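Westby Room Notes: README

Version dated 05/06/2020. Maintained by Aranka Erdős. Corrections go to Csaba Szűcs.

Contents

The collection holds 1,000 short text notes on guest rooms, written by housekeeping inspectors at Westby. Each note is one plain text record in UTF-8. Median length is 28 words; the longest note is 375. Photos are not part of the download.

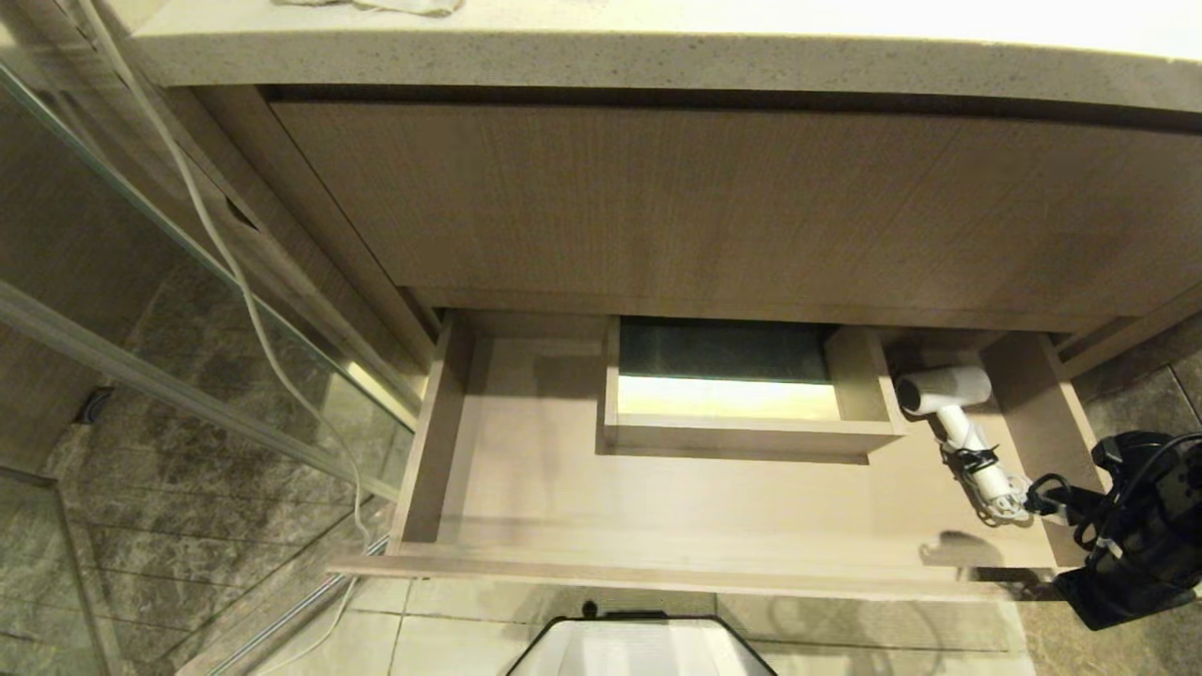 Vanity with the drawer open. Room area code: BATH.

Fields

note_id — integer, unique
area — BATH, BED, ENTRY or OTHER
text — the note as typed, spelling errors kept
tagger — initials of the person who assigned the area code

Notes that mention two areas take the code of the first one named. Version 1 used a separate code for closets; those records are now under OTHER.

Cleaning

Room numbers and staff names were replaced with the tokens ROOM and NAME. Duplicates were removed with the Voder matcher at its default threshold. 20 notes had no readable text and were dropped before numbering.
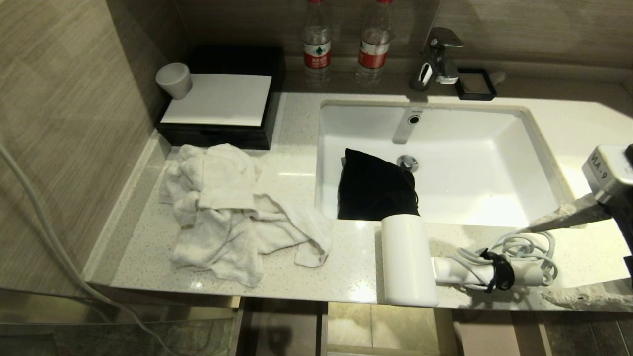
Sink, faucet and soap dish. Room area code: BATH.

Known issues

Line breaks inside a note are stored as a single space. Notes entered in September use the old Dasby form — the tagger field is blank in those records.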